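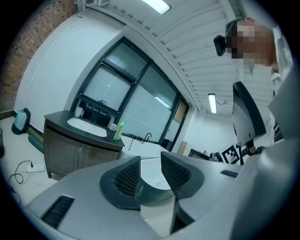

Talking shirts, starch and steam with Hélène Campbell

I'd been meaning to sit down with Hélène Campbell ever since she rescued a linen jacket of mine that I had given up on (red wine, a wedding, my own fault). She ran the pressing room at Prestley Cleaners for years and now does repairs and hand finishing out of the front half of her house, with a bell on the door and a radio that never goes off. We talked over the ironing board, and she kept working the whole time, so picture a lot of hissing between the answers.

I asked how she got started, and she laughed at me. "I needed a job and they needed somebody who could stand up all day," she said. "That was the whole interview. Lorne Chan looked at my shoes and said, 'Those'll do,' and I was on the collar press by lunch."

Lorne owned the place back then. He taught her to do a shirt in the order she still uses – collar first, then the yoke, then cuffs, sleeves, and the body last. I do the body first, or I did, and I made the mistake of telling her that. "Well, then you're wrinkling it again every time you turn it for the sleeves!" she said. "You're ironing that shirt twice and wearing it once."

So what does a good shirt look like to her? I figured she'd say the collar, but she went straight for the placket, the strip where the buttons are. "Turn it over and iron it from the back, on a towel. The buttons sink into the towel and the cloth lies flat. People go in and out between the buttons with the tip of the iron like they're parking a car, and they get those little shiny marks, and then they blame the iron."

Her own iron is an old Prinon with a cloth cord, heavy enough that I needed both hands to move it when she let me try. She has had it serviced 4 times, always by the same man, Afonso Mota, who used to fix sewing machines at the Nguyen building downtown and now only takes calls from people he likes. "He doesn't like many," she said. "I send him home with soup."

We got onto starch, and I should have known better. Hélène has opinions about starch. She'll use it on a collar and cuffs if a customer asks, and a light spray on cotton napkins, but she thinks most people drown their shirts in it. "It flakes, and then they scrub at the flakes, and then the collar goes at the fold. I've turned more collars on account of starch than on account of necks."

Turning a collar, if you've never had it done (I hadn't even heard of it), means unpicking a worn collar, flipping it over so the good side shows, and sewing it back on. She charges 10 dollars and says it buys you years if the rest of the shirt is sound. One regular, Clifford Ouellet, has brought her the same blue oxford for both collar and cuffs. "There's more of my thread in it than cotton by now. He wore it to his daughter's graduation. I got a picture in the mail."

I wanted to hear about disasters, obviously. The big one was a Saturday in February when a steam line let go in the pressing room and somebody in the front called 911 thinking the place was on fire. "Three firemen, all that gear, and me standing there with a bridesmaid's dress held up over my head so it wouldn't get wet. I wasn't putting it down for anybody. The bride was coming at noon!" Did she make it? "The dress made it. My hair took a week."

These days it's quieter. Kanokwan Rattanakul comes in two mornings a week to learn hand finishing, and I could hear her in the back room, working through a stack of pillowcases. I asked Hélène if it's hard to teach. She thought about that one for a while, ran the iron down a sleeve, and flipped it.

"You have to let them scorch something," she said. "I give them my own dish towels for that. Kanokwan has done two. I did a lot worse – I did a judge's shirt."

Before I left I asked what she'd tell somebody who hates ironing, meaning me. She said to stop doing it bone dry. Take the shirts off the line or out of the dryer while they're still a bit damp, roll them up in a towel, and do them that evening. And do the ones you like first. "If you run out of steam, at least it's the ugly ones that are wrinkled."

I went home with my jacket's missing button sewn on, no charge, and a collar to bring back. She's open mornings, and you ring the bell twice if the radio's loud.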